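Shinji Sugiyama had been driving the same road to work for 7 years, and in all that time he had never once been glad about the red light at Kirkik Avenue. It was a long one. His daughter used to say you could grow a beard at that light, and he supposed a younger man could. He'd sit there with his coffee in the cup holder and his lunch on the seat beside him (rice, an egg, whatever was left from the night before) and think about all the things he ought to have said to people.

That September he had plenty to think about. His wife had been gone since the spring, the house was too big, and he'd fallen into the habit of answering every kind question with the word "fine." How are you sleeping, Shinji? Fine. Are you eating? Fine. His sister called from Zunmont every evening and he told her fine so many times that she'd started saying it before he could, and then they'd both laugh a little and talk about her tomatoes.

So there he was at the light, a little before eight in the morning, when he saw the man on the corner by the bus stop. He was a big fellow, sixty or close to it, in a bright yellow raincoat, although there wasn't a cloud anywhere, and he was dancing. I don't mean he was tapping a foot. He had his elbows out and his eyes shut and he was going around in a slow circle with one hand on his stomach, the way you'd dance with somebody at a wedding, and the two women waiting for the bus had moved their bags to give him room.

Shinji watched him go all the way around. Then the man opened his eyes, looked straight into the car, and bowed.

The light had been green for a while by then. Somebody behind him honked, and Shinji, who had not been honked at in years, put up his hand to say sorry and drove on with his ears burning. He was past the bank and halfway up the hill before he noticed he was smiling.

He looked for the man the next morning, and the one after that. No yellow coat. He told his sister about it and she made him describe the dance twice, and then she wanted to know which way the man had turned, and he had to stand up in the hall with the phone cord wrapped around him to work it out. (To the left, they decided.) It was the longest talk they'd had in months. 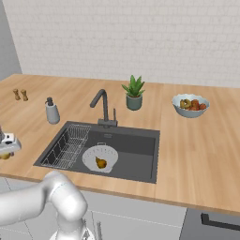
Shinji's wife had been the one who danced. She did it badly and often, mostly to the radio, and mostly when he was trying to get by her with something hot. He had always said, "Mind the pan, mind the pan," and she had never minded the pan in her life. He'd kept the kitchen just as she liked it, with the honey-colored wood counter and the white brick wall behind it, and the wire dish rack down inside the sink on the left, where she said it belonged and where he had argued for most of their marriage that it did not. He could have moved it now. He'd thought about it once, in June, and had gone so far as to take hold of it, and then he'd let go and gone to bed without washing his cup.

It was the week after all this that he finally took the car in to be looked at. There was a rattle, and the rattle had been getting worse, and the garage on Sung Street had an opening first thing. The fellow who came out from the back, wiping his hands, was a big man, sixty or close to it. He had HERIBERTO stitched over his pocket, and there on a hook behind the register was a yellow raincoat.

"It's you," Shinji said, before he'd thought of anything better.

Heriberto Bermúdez looked him over, and then he looked at the car, and his whole face went up. "You're the one who got honked at!"

"I am."

"I felt terrible about that," said Heriberto. "It was my anniversary, see. My Rosa picked out that coat. She said if I was going to walk around in the street she wanted the trucks to see me. Every year on the day I give her one dance, wherever I happen to be, and this year I happened to be waiting on the number 2 bus." He folded the rag over and over. "It's four years now. You probably thought I'd lost my marbles."

"I thought you were very good," said Shinji.

The rattle was a loose bracket and it came to 151 dollars, which Shinji thought was steep, and he said so, and Heriberto knocked off the one. They stood talking by the register until another customer came in and coughed. Nobody had asked him how he was, and he'd told this man more in half an hour than he'd told anybody since April – about the radio and the pan, and the rack in the sink.

"So which side is right?" Heriberto asked. "For the rack?"

"The right side," said Shinji. "Obviously."

"But you leave it on the left."

"I leave it on the left."

Heriberto nodded as though that was how any sensible person would do it, and wrote out the receipt.

His sister called that evening at the usual time. He had the radio going in the kitchen, and it took him a few rings to get to the phone.

"You're out of breath," she said. "Are you all right?"

"Hold on," said Shinji. "Let me turn this down a little, and I'll tell you."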